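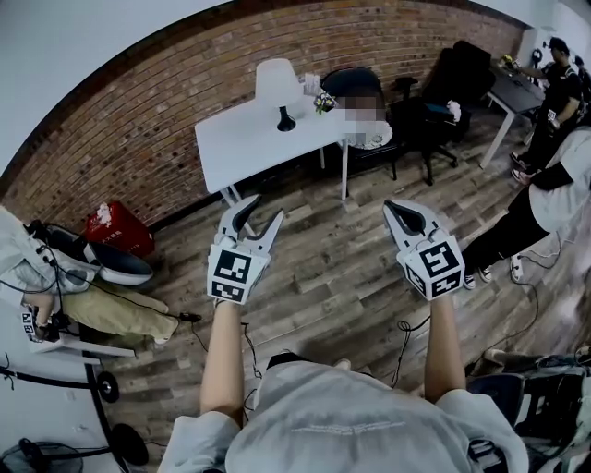
Clubroom, brick wall side, with the lamp and flowers on the white table.

Kilcombe Netball and Footy, pre-season walk-round, January
Done by me, Érica Lins, with Shu-fen Hsueh on the clipboard for the outside half
Marks used: OK / FIX / WATCH

1. Oval surface. WATCH
Pretty good for January! The wing on the Votstead Road side has gone hard as a biscuit tin and there's a shallow dip near the 50 where the sprinkler head used to be. I stuck my boot in it and it's ankle-roll material if you hit it at pace. Top-dress before the first practice match please, and run the sprinklers at night while we're still allowed to.

2. Goalpost padding. FIX
Scoreboard end is fine. At the creek end the left behind post pad has split down the seam and someone's had a go at it with strapping tape (I have my suspicions, under 16s). New cover needed. The foam inside is still good so don't let anybody sell us a whole new pad.

3. Boundary fence and signs. OK
Walked the lot. One loose Romora sign behind the interchange, tightened it on the spot with the shifter out of my car. Gate latch works again, hooray.

4. Netball court. FIX
Surface is clean and the lines have come up beautifully. My gripe is the gap between the asphalt and the new concrete apron, just past the goal circle at the shed end. You could lose a heel in there. Filler's in the shed, it only wants an hour and a dry morning. Post sleeves both snug, and the pads are on the right way round this year.

5. Court and oval lights. WATCH
Two globes out on the Chae tower. Training lights still do the job but the far pocket gets gloomy by 8 pm, and that's exactly where the girls do their sprints. I've rung the sparky and left a message. Shu-fen reckons we should move the sprints until it's sorted and I agree with her.

6. Grandstand. OK, mostly
Handrails solid, no splinters in the bench seats that I could find (and I sat on plenty). The capacity sign saying 1,000 has faded to where you can hardly read it. Repaint.

7. Clubroom exits and floor. OK
Both doors open outwards and neither one sticks. Please, please don't stack the tackle bags behind the back door again once training starts.

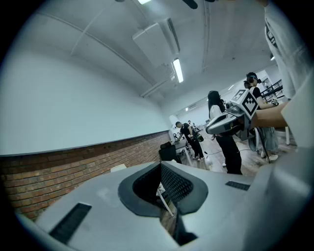

Had a good look at the power boards while I was in there, and the one by the urn has a cracked switch, so it's gone in the bin. Bring your own from home if you must, but get it tagged first.

8. First aid. FIX
Kit in the change rooms is low on strapping tape (see item 2!) and the instant ice packs are past their date. Stretcher straps fine. Defib light is green, pads in date, and the cabinet key is back on its hook, tag 247. If you borrow that key, put it back before you go home.

9. Ball pump and gear shed. WATCH
Hinge on the left door is going. Line marking paint needs to come down off the top shelf before it lands on someone.

Still to check: canteen gas bottle, away rooms shower, car park potholes. I ran out of daylight.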